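Product note: Imrie picking package for humanoid platforms

Waltbridge has opened orders for the Imrie picking package, a software and hand upgrade for full-size humanoid robots working with fresh produce. The package was shown to trade customers in October and is now listed with a lead time of 12 weeks. Members who run small grocery or box-packing operations have asked for details, so the main points are set out below.

Imrie is sold as three components: a pair of five-finger hands, a controller module that mounts inside the torso, and a yearly licence for the grasp library. The hands can be bought separately, but Waltbridge will not support them on a third-party controller. The licence covers 4 robots at a single site. Additional sites need their own licence, even where the robots are moved between them.

The grasp library is the part most buyers will be paying for. Earlier picking products from the same firm relied on a suction cup, which suited cartons and smooth fruit and did poorly on leafy vegetables. Imrie closes the fingers around the item and adjusts grip force from motor current at each joint. There are no pressure sensors in the fingertips. Waltbridge says this keeps the replacement cost of a finger low, and it does simplify cleaning, but it means the controller has limited information about soft or bruised stock.

Produce is grouped in the library by shape and firmness. Long heads such as napa cabbage are taken across the body of the vegetable. Capsicums and similar items are handled singly. Potatoes use a shallow grasp with the fingertips kept off the bottom of the container. Pumpkins are listed up to the span of the hand, and larger ones call for both arms, a mode that remains in beta.
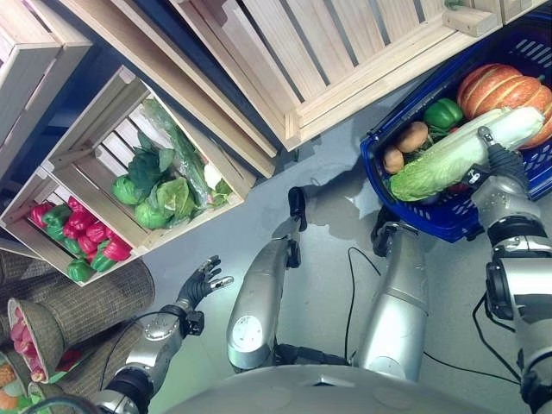 Container handling is less developed. The software works with open baskets, crates and trays that can be reached from above, at floor level or on a bench. Each container type has to be taught once by guiding the hand around the rim, after which its position is found by the head camera. Woven baskets need a slower approach speed because the rim is irregular. Deep crates are a known weak point: when stock is low, the forearm can foul the near side before the fingers reach the bottom layer. Waltbridge recommends tilting the crate towards the robot, and a suitable stand is offered as an accessory.

The evaluation unit at the Clindivdale demonstration centre was put through 400 picks using mixed vegetables over two days. Almost all of the failed picks involved items in plastic wrap, where the loose film caught on a neighbouring item or slid in the fingers. Loose leafy greens were the next most frequent cause. Firm items gave little trouble. Cycle time was slow by the standard of a fixed arm, and buyers with a single repetitive task would be better served by one.

Power and data are supplied by cable or by the robot's own battery. Tethered operation is advised during commissioning. The cable must be kept clear of the feet, and the manual asks for a marked floor zone with no walking motion enabled while the tether is attached.

Cleaning is by damp cloth with a food-safe sanitiser. The hands are rated for splashes only and must not be hosed. Replacement fingers are stocked at the Plindden service depot and can be fitted on site with a hex key – the wrist joint cannot, and has to be returned.

The warranty runs for 12 months on the hands and controller. Wear to finger coverings is excluded. Demonstrations at Clindivdale are by appointment, and visitors may bring their own produce and containers. Wrapped items should be included if they make up any part of the normal order mix.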